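The vote that wouldn't stay counted

Three days before the break, the Skestville town council passed its snow contract by one vote. By lunch the next day it hadn't passed. By supper it had again, sort of, and the clerk had turned off her phone.

Start with the contract. Kerr has plowed the hill streets for as long as most people there have owned a shovel. This time the council put it out to bid, and Detby came in under. Not by much. The difference, spread over the whole season, was $1,899, a number that got read aloud so many times at the December meeting that someone in the back row started saying it along with the chair.

Five members for Detby, four for Kerr. Gavel. Coats on.

Then the fifth vote said she hadn't voted. She'd had her hand up to ask a question. The question, she told the local station the next morning, was about sidewalks.

The minutes say five. The recording, which the town posts with no picture, has a chair scraping and a man coughing and then the chair of the council saying "carried." Both sides have listened to it a lot. Both sides think it helps them.

Council rules run to 99 pages and cover what to do if a member faints. On a hand raised for some other purpose, nothing. There's a paragraph on "evident intent" which the town attorney read out twice, slower the second time, and then asked for a recess.

Meanwhile it snowed. Kerr's trucks went out on the old contract, which ran to the end of the year, and Detby's sat in the lot off Sakberg Road with the blades on. You could see them from the diner. People did, and had opinions.

A petition went around. 241 names, most of them from the hill, asking for the whole thing to be voted over with names called one at a time. The chair said he'd take it under advisment. He also said, in the hallway, to a reporter he may not have noticed, that he'd resign before he'd call a roll over a snowplow.

He didn't resign. On 3 Jan 2022 the council met in special session, the first one in years anybody could remember, and spent most of two hours on whether the session itself was legal - notice had gone up on the door but not on the website. Legal, they decided. By a show of hands.

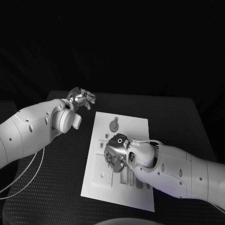
Cameron MacKinnon thinks they had it backwards, that the website notice is the one that counts and the door is a courtesy, and that everything done that night could be thrown out by anyone with a filing fee and a free afternoon. The money doesn't bother him. What bothers him is that a member said out loud she was miscounted and the first instinct in the room was to look for a rule that let them keep the number.

The roll call, when they got to it, went five to four. For Kerr. One member who'd been for Detby all along switched and gave no reason, and the woman with the sidewalk question voted for Detby after all. She said she'd had time to read it.

So Kerr has the hill until spring. Detby has asked for the bid file and has a lawyer from out of town. The chair is up for reelection and isn't saying wether he'll run. A new rule on hands is due in March, draft only.

The sidewalk question is still open. It's on the agenda for next time, item eleven, after parking.

Related stories
Skestville water rates: what changes on your bill
School board seat draws three candidates, one sign dispute
Sakberg Road bridge closed again, 3,028 drivers a day sent around
Who gets to speak at a public meeting?
Clerk's office to open late on Fridays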